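Week 4, continued: choosing which object to pick first

So the planner now has its list of grasp candidates, and we come to the part Mounir Cherkaoui always enjoys most — scoring them. Do keep the weights in the config file, please, and leave the solver itself alone! Start with 24 candidates per object and raise the number only if the log shows none reachable. Cups and bottles lying on their sides want the jaws closing across the long axis, so check your yaw sign before anything else.

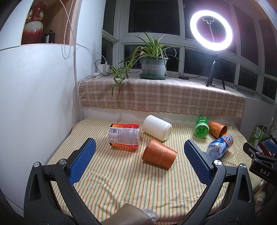
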